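Horrocks Church Commentary Series: Ephesians, Revised Study Edition

By Graham Bloxham
General editor: Nigel Tapley
Publisher: Nonda Press
Format: Hardcover, 675 pages, sewn binding
Last updated: 2026-05-04

The revised edition of Ephesians replaces the two-volume set that served the series for many years. The commentary has been reset in a single volume, and the author has rewritten the introduction in full, with new sections on authorship, the first readers, and the place of the letter in public worship.

Each passage is treated in three stages. A fresh translation is followed by verse-by-verse comment on the Greek text, with all Greek words given in English letters as well. A closing section, headed "For the Congregation," takes up questions of teaching and pastoral care. Readers who do not work in Greek may pass over the notes set in smaller type without losing the thread of the argument.

The volume also contains 40 short essays on matters of doctrine, among them election, the unity of the church, spiritual gifts, and the household instructions of chapters 5 and 6. Dr. Bloxham writes from within the Reformed tradition - other readings are set out at length and with full references.

A companion workbook of 152 pages is sold separately. It follows the order of the commentary and is suited to adult classes and reading groups. The leader's notes are bound at the back of the workbook and are not available as a separate item.

Ordering

Individual copies ship from the Waltis warehouse within five business days. Seminaries and churches ordering for a class should use the institutional form, which allows for payment by invoice. Orders of 200 copies or more must be placed by the end of March for delivery before the fall term.

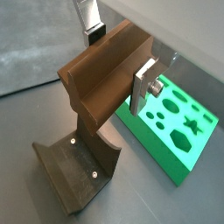 Returns are accepted within 40 days of delivery, provided the book is unmarked and in its original wrapping. Workbooks may be returned only in unopened packs.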